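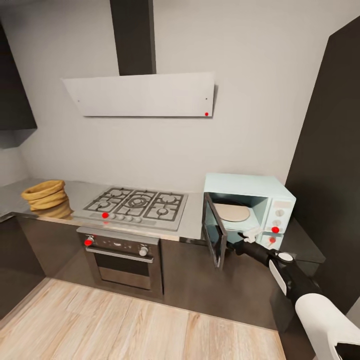 Can a robot shut the microwave yet? I spent an afternoon in Keston finding out

I have a microwave door at home that I close with my elbow, usually while holding a bowl and yelling at the dog. So when Rhea Soriano invited me over to the Kukero office in Keston to see how their kitchen software handles that kind of chore, I said yes before she got to the part about parking.

Kukero is a small outfit (they share a floor with a dentist) and its project is called Nonow. The whole thing runs in simulation for now, so the kitchen, the oven and the arm all live on a computer. The team has built 29 chores so far, all of them boring in the best way: close a door, turn a knob, pull a drawer. Each chore gets 400 tries in August's round of testing, and then they change the kitchen a little and go again. 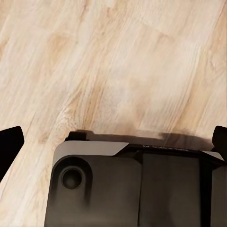
I figured the hard part would be the gripping. Rhea says it's mostly the stuff before that, like getting the arm to the right spot at the right angle without bumping into a counter on the way. I asked how it did on the easiest chore they have, which is pushing a drawer shut, and she pulled up the number: 397 out of 400. I was impressed! Then I asked about the worst one and she laughed and offered me coffee.

What I got to watch was the microwave work. It goes slower than I would like if my soup were in there. I also kept leaning toward the screen like I could help.

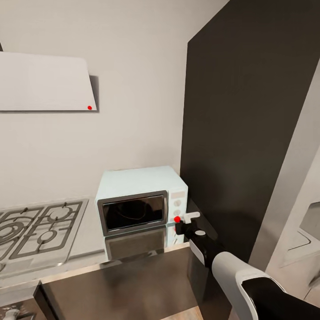 The simulated arm at the mint-blue microwave in Kukero's test kitchen.

Sewwandi Akanda handles the scoring, and she's the one who told me not to get too excited about that drawer. A try counts as a success if the drawer ends up shut, she said, and it doesn't matter to the score if the arm took the scenic route or whacked the cabinet first. She wants a stricter system where a bump costs you. She has gone back through 2,464 saved runs by now, from all the chores put together, and she has opinions about nearly all of them.

"I would let it close my drawers," she told me. "I would not let it near my glasses." 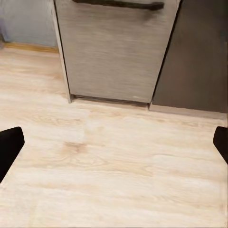 Cabinets are next on the list, the low ones especially, where the arm has to work close to the floor. After that comes the one I care about, loading a dishwasher, but Rhea wouldn't give me a date and I did ask twice.

There's no real arm in a real kitchen on the calendar either. Both of them were pretty firm that a good score on a computer doesn't tell you what happens with a sticky hinge or a crooked shelf, and my house has plenty of both. So my elbow keeps its job for now. Kukero plans to put the August scores on its website once Sewwandi is done checking them, and I'll post an update here when they're up.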